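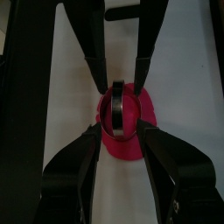 Small rings, bands and other little metal bits — how I keep track of them

Quick one today, dinner's on.

Soft pad first. Always. Silicone coaster, felt, a folded washcloth, whatever. Bare countertop scratches polished metal and the small stuff rolls off and under the stove. A bright color is best, silver on a gray counter just disappears. Pink, orange, lime. Ugly is fine.

Put a rim around it. Jar lid ring, big curtain ring, anything flat and round. Keeps a narrow band from wandering while you wipe it down.

Cleaning plain silver:
Warm water, drop of dish soap, soft old toothbrush. Inside of the band too, thats where the hand cream builds up. Rinse in a bowl, never over an open drain. Ask Marilou, she had the trap off at 11 at night.
Dry with a lint-free cloth. T-shirt scraps work. Paper towel can leave fine scratches.
No toothpaste. I know your aunt does it.
Stones or pearls — different story, skip the soaking and ask a jeweler.

Sorting the junk drawer: key rings, curtain rings, washers, the mystery hoops. Thread them on a shower curtain hook by size. Big ones at the back. I did mine on a Saturday and got up to 80 on three hooks, no more digging. Anything bent goes in the scrap can.

Checking if a ring is still round: stand it on its edge on something flat, look at it from the side, then turn it a little and look again. Or slide it on a tapered dowel and see where the gaps are. Don't try to squeeze it back with pliers, you'll get teeth marks. Wrap the jaws in tape if you must, and only for curtian rings.

Storing: egg carton, pill box, ice cube tray. Label the lid, not the side. Little piece of chalk in with the silver slows the tarnish — swap it when you remember.

Honeylyn asked about brass. Next time. Pot's boiling over.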